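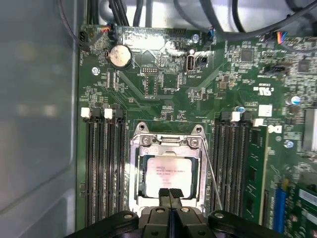
4 min read

Old desktop: put money into it or get another one?

Posted 2018-09-30 in Home Computing

hedgerow_lane

I have a desktop PC from my old job. It was bought new for the office and they let me take it home when we moved to laptops. It has a spinning hard drive, 4GB of memory and Windows 7. I use it for letters, email, the parish newsletter and a spreadsheet for the household bills. My daughter uses it for homework when she is here.

It takes up to 5 minutes before I can do anything after switching it on. Once it has warmed up it is all right, but opening the browser and the newsletter together makes it crawl. It also makes a whirring noise that comes and goes.

I took it to the Flalix shop in Flellville. They said it would be 79 pounds to fit a solid state drive and move everything across, with the drive and the labour included. They said memory would be extra but didn't say how much. They also have refurbished desktops in the window from 300 pounds, and the man seemed keener on those.

My budget is 300 at the very most and I would sooner not spend it all. I don't play games. I do need the newsletter program to carry on working because I no longer have the disc for it. Is the old machine worth spending on, or am I throwing the money away? I can use a screwdriver but I have never had the side off a computer.

maltshovel

Get the solid state drive. For what you do it will feel like a different computer. The processor is hardly working at all when you write a letter. What you are waiting for is the disk.

79 pounds fitted and copied is fair. You could do it for less yourself but you would have to buy a cable and possibly a bracket, and copying the drive the first time is a bit nerve-racking. If the newsletter program has no disc then you want the whole drive copied across exactly as it is, not a fresh install of Windows. Ask the shop in those words, as "move everything across" might only mean your documents. A fresh install would lose the program.

Do the memory as well. 8GB in total is plenty. Don't buy any until you know what kind the board takes and how many slots are free. You can find out without opening it: download one of the free system information programs and look at the memory page. It shows the type, the speed and which slots are in use. Used memory from an office machine of the same age costs very little.

The whirring is probably a fan full of dust. Switch off at the wall, take the side off, hold the fan blades still with a finger and brush the dust out with a clean paintbrush. Don't use the vacuum cleaner on it. If the noise turns out to be the hard drive, back up tonight and get it changed this week.

One more thing, Windows 7 stops getting security updates in January 2020. You have a bit over a year, so it isn't urgent, but put it in your sums.

penrose_b

just buy a new one, life's too short. I had an Asadi tower that I kept patching up for years and spent more than a new one would have cost. laptops are cheap now as well

tidewrack

I'd go with the drive too, but back up first, before the shop or anybody else touches it. An external drive big enough for letters and photos is cheap. Copy your documents, pictures, the newsletter folder and your email if it is kept on the computer and not on the web. Then open a couple of the copied files on another machine to make sure they are all right.

The Windows question matters more than people think. If you are going to move to Windows 10 on this PC at some point, check that your newsletter program runs on it. Some of the older publishing ones do and some don't. The maker's website will usually have a list, or search for the program name and version. If it won't run, it won't run on a refurbished machine from the window either, so you would be in the same position with 300 pounds less.

I wouldn't change the processor. People suggest it because second-hand ones are cheap, but the pins in the socket bend very easily on a lot of boards and you would need new thermal paste. You wouldn't notice the difference in a spreadsheet.

If you do end up replacing it, the recycling centre at Galtinthorpe takes computers. Take the hard drive out first and keep it in a drawer.

hedgerow_lane

Thank you all. I ran one of the information programs and it says two slots, one in use, DDR3. I have ordered a second-hand 4GB stick to match the one that is in there. I have asked Flalix to copy the whole drive and they say that is included in the price. It is booked in for October.

I brushed out the fan on the back and a lot of grey fluff came away. The noise is still there but quieter. Backup is done, and I checked the newsletter files on my daughter's laptop.

maltshovel

Good. There will be another fan on top of the processor, so do that one too while you have the brush out.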